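Subject: Re: Supply tables, Dunbar Hall and Sivstead Annex
From: Catherine Mackay, Facilities Services
To: Building Users list

Colleagues,

Thank you to all who replied to Monday's message. The arrangements set out below apply to both buildings and replace the notice posted in January.

Euan Kerr wrote:
> Several users of the Sivstead Annex have asked whether
> cleaning supplies may be left out between bookings or must
> go back to the closet each time. At present bags, cloths and
> green plastic tools end up together on the same surface, and
> the next group has to sort them before starting. Could
> Facilities confirm what is expected, and who reorders the
> bags? The Braton account shows 14 cases left.
> Euan Kerr
> Annex Bookings

Supplies may remain out between bookings on the same day. After the last booking they are to be returned to the closet in Room 723. Groups are asked to observe the following.

1. Cloths. Striped towels are for tables and counters only. Fold each towel before putting it down. Used towels go in the hamper by the closet door and are laundered weekly.

2. Bags. Plastic bags should be kept apart from the towels. Open one bag at a time. Bags are reordered by this office under the Braton account, and building users should not purchase their own.

3. Plastic tools. Please lay long-handled pieces so that the handle does not extend over a walkway. A green piece, a pale green bag and a folded striped towel are shown at close quarters.

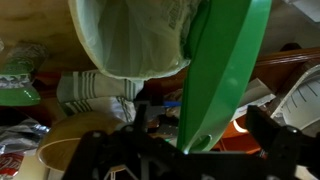 4. Packaged items. Unopened packages are to stay in their wrapping until needed. Once opened, they should be marked with the date and placed on the lower shelf of the closet.

5. Shortages. Report these to Annex Bookings before 4 p.m. Requests received later will be handled the next working day.

The supply budget for the two buildings is $1,886, of which $1,000 is reserved for the Annex. Groups needing additional materials for a special event should write to me directly and quote their booking number.

Users of the Borkel Room should note that its closet is locked separately. The key is held at the Dunbar Hall front desk and must be signed for.

Catherine Mackay
Facilities Services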